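Marianna Tokarz has the kettle on before I've got my coat off, and she is talking about Lightfoot before it has boiled. Lightfoot, for anyone who missed it, was a skirmish game of rival scouting parties in a flooded valley, put out by a tiny outfit called Barnon and gone from the shelves far too soon. Marianna still plays it most weeks, and she has been painting for it, on and off, for 27 years.

"I bought the starter box for the map," she laughs. "I didn't even know there were rules in it! I had the map on my bedroom wall for a whole winter, and then my brother wanted a game, so we took it down again and there were pin holes right through the Likness marshes. We decided they were wells. They're still wells, in our games."

She has 563 figures for it now, all painted (I did ask), and the Girton river wardens are plainly the favourites, with their long coats and their rather cross expressions.
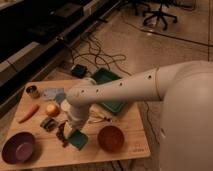

Painting, she tells me, was the part she came to last and now loves best. Her wardens all have the same deep green coats, and it took her most of a January to settle on a shade she could live with. "Too bright and they look like they're off to a party," she says. "You want something like that little square of cloth on the board there, a proper dark green, and then you only lighten the folds the tiniest bit." She does seven figures at a sitting - never more, or the faces suffer.

I wonder whether she'd like to see Lightfoot back in print, and she takes her time over that one, and over a second biscuit.

"I would, for the younger ones. But I'd want them to leave the river rules alone. Everybody moaned about the river rules, and my brother still does, but losing half your party to a ford is the best fun in the whole book."

Her next job is a ferry.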